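Milleron M2 Yard Vehicle
Set-up and Maintenance Guide
Section 7. Front camera and first drive on a new yard

7.1 When to use this section

Follow this section when the vehicle comes to a new site, when the front camera or its bracket was replaced, or when the front bumper was removed for any repair. If only the battery or the wheels were changed, go directly to Section 9.

The work needs two persons. One stays with the remote stop in the hand for the whole time, and does no other work. The second works with the tablet.

You need:
- the tablet with the Vlad service program
- the remote stop, charged
- 4 mm hex key and torque screwdriver
- lens cloth and clean water
- tape measure, 5 m or longer
- the site sheet (last page of this guide)

CAUTION: Do not clean the lens dry. The dust from concrete yards contains hard grains and scratches the cover glass. Rinse first with water, then wipe.

7.2 Mounting height and angle

1. Park the vehicle on flat ground and switch the drive key to OFF. The tablet must show "Drive locked".
2. Loosen the 2 side screws of the camera bracket by half a turn. Do not take them out.
3. Turn the camera until the mark on the bracket points to 12 degrees downward.
4. Tighten the side screws by hand, then with the torque screwdriver to the value printed on the bracket.
5. Pull the cable gently to the side. The camera must not move. If it moves, repeat from step 2.
6. On the tablet open Camera, then Live view. Check that the horizon is level and that one lower corner shows a small part of the vehicle front. The program uses this part as a fixed point for the mask in 7.4.

Note: On vehicles delivered with the older Cinel bracket there is no angle mark. Use the plastic gauge from the spare parts box. If the gauge is lost, ask for a new one and wait with the work. Please do not set the angle by eye.

7.3 Preparing the yard

Walk the whole route before the vehicle drives it. Remove wire, rope, plastic film and loose straps. These are the most frequent cause of damage on the wheel hubs. Small stones can stay where they are, but the program must learn to ignore them, see 7.5.

Write on the site sheet every place where the surface changes, for example from smooth concrete to gravel, and also every raised edge. Write the side on which the edge lies when you look in the driving direction. The vehicle does not climb edges, and it must not be asked to try.

Choose a straight line for the first drive. It must be open on both sides and have something large and fixed at its end, such as a tree line or a building wall. Do not choose a line which ends at a gate, as the gate is sometimes open and sometimes closed.

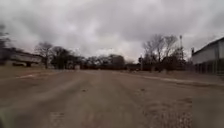
The best light for the first drive is an even grey sky. With low sun the shadows of trees and masts fall over the route, and the program can store them as ground marks. If you must work on a clear day, do it near noon. Rain is not a problem for the vehicle, but drops on the cover glass are a problem for the calibration, so wait until it stops and rinse the glass again.

7.4 Setting the vehicle mask

The mask tells the program which part of the picture is the vehicle itself. Without a mask the vehicle sees its own bumper as an obstacle and will not start.

1. In Live view press Mask, then New.
2. Draw with the finger around the part of the vehicle in the lower corner. Leave a small margin, the width of a finger on the screen.
3. Press Save. The masked area becomes striped.
4. Put a traffic cone on the ground in front of the vehicle, just outside the striped area. The tablet must show "Object near".
5. Take the cone away. The message must disappear after a few seconds.

If the message stays, the mask is too small. Delete it and draw it again. If the message does not come at all with the cone in place, the mask is too large. Do not drive the vehicle in this condition.

7.5 First drive

WARNING: During the first drive no person may stand in the driving line or beside the front wheels. The person with the remote stop walks behind the vehicle and to the side.

1. Test the remote stop. Press it once with the drive key in ON. The brake must click and the tablet must show error 311. This is the correct result.
2. Release the remote stop and confirm the message on the tablet.
3. Select Drive, then Learn route, then Slow.
4. Press Start and hold it. The vehicle moves only as long as the button is held.
5. Let it drive to the end of the straight line. Release the button well before the end.
6. Look at the list of found objects. For each stone, stain or old marking on the ground select Ground. For everything else leave the setting Obstacle.
7. Drive the same line back and compare the two lists. An object which is only in one list must be checked on foot.

Note: In Slow mode the live picture is often soft in the lower part, where the ground passes close to the lens. This does not mean the lens is out of focus. Judge the sharpness only when the vehicle stands still.

Note: Tyre tracks in dust are sometimes stored as lines. Delete them from the list. After the next sweeping they will be gone, and the vehicle would search for them.

7.6 If the result is not good

The vehicle pulls to one side in the Learn route mode: check the tyre pressure first, then the bracket angle.

The vehicle stops in front of a pale patch or a puddle: rinse the glass and repeat. If it stops again at the same place, go there and look. A deep puddle must stay as Obstacle.

The picture shakes strongly: the rubber rings under the bracket are worn. Change both rings, also when only one looks bad. After this, start again from 7.2.

Error 311 comes without pressing the remote stop: the battery of the remote is low, or the distance is too long. Do not continue until the reason is found.

7.7 Care of the camera

Rinse the cover glass before each shift. Check the side screws every month. In October, before the frost, put new grease on the cable plug and look if the seal is still soft. Change the rubber rings after 2,550 operating hours, or earlier if the picture shakes.

Spare rings, seals and the plastic gauge can be ordered from the Hasadmont workshop. Write the vehicle number on the order. Questions about this section go to Szabolcs Szekeres, service documentation. Please send a copy of the site sheet together with the question.

Continue with Section 8, Side sensors.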